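Home About Archive Contact

Search this site Search Go

Flattening a cutting board, and how to keep it flat

Mon 4 March

A cutting board that rocks is a nuisance and, with a sharp knife, a risk. I have had several emails about this after the post on sharpening angles, most of them from people who had already bought a second board and found that it did the same thing. What follows covers plastic and wood separately, as the causes differ and so do the cures.

Plastic first. The cheap white boards are usually polyethylene. It expands a good deal when warmed, far more than wood does along the grain, and it conducts heat poorly. If you pour boiling water over one face, that face grows while the other stays put, and the board bows towards the cool side. Normally it comes back as it cools. It does not come back fully if it was held in the bowed shape while hot, and a dishwasher rack holds it in exactly that way: on edge, leaning, for the whole drying phase.

The test is simple. Put the board on something you know to be flat and press each corner in turn. Then flip it and do the same again. If it rocks on one face and spins freely on the other, you have a bow. If it rocks on both faces across the same diagonal, you have a twist, and twist is harder to remove.

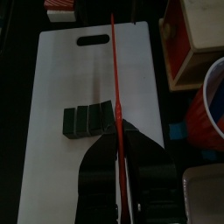
Thickness matters more than any other dimension. Bending stiffness goes up with the cube of thickness, so a board twice as thick is eight times as stiff, and the thin sheets sold in colour-coded packs never had much hope of staying flat unsupported. Cut-outs weaken a board as well, but less than people assume. A long oval handle slot near one end, as on the white board here, takes material out of a strip that does little work when you are chopping in the middle. I would not reject a board for having one. I would reject it for a slot with sharp inside corners, where cracks tend to start, or for one set so close to the edge that the remaining strip flexes in the hand.

To flatten a bowed plastic board, warm it evenly in a sink of hot tap water, both faces under, until it feels slightly limp. Dry it quickly, lay it on a flat worktop with the hump upwards, put a second flat board on top and load that with whatever is heavy. Leave it overnight. Do not use the oven. Kieran Ashworth wrote to say that he used the oven, and he now has a shallow dish.

My own test piece was a Tindall board, bought in May and put through the dishwasher daily. It had a bow of 2 mm at the centre, measured with feeler gauges under a steel rule. One overnight press removed most of it. A second press removed nothing further that I could measure. I have washed it by hand from then on and it has stayed where it was.

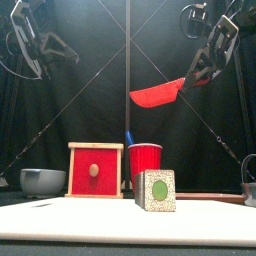

Red plastic knife, held above the table.

Wood moves for a different reason. Heat is a minor matter; water is the whole story. A board wetted on one face swells on that face and cups away from it. Leave it flat on a wet worktop and the underside does the swelling. Rinse both faces, wipe both faces, and stand it on edge so that air reaches each side equally – that one habit prevents most of the trouble.

For a wooden board that has already cupped, put it hollow side down on a damp cloth and check it every few hours. Once it is nearly flat, stand it up to dry. Natalie Whitlock suggests going slightly past flat and letting it spring back, and on her beech board that worked. I tried it on maple and overshot.

Oil slows the movement but does not stop it. I use plain mineral oil, two coats, with the end grain given as much as it will take. Sanding comes last, after the board has settled for a week or so. Start at 100 grit, finish at 200, and keep the dust out of the butter.

Next post: the damp cloth under the board against the rubber mat, with friction figures if the spring balance arrives.

This site uses cookies. By continuing to browse you agree to our use of cookies. Accept Settings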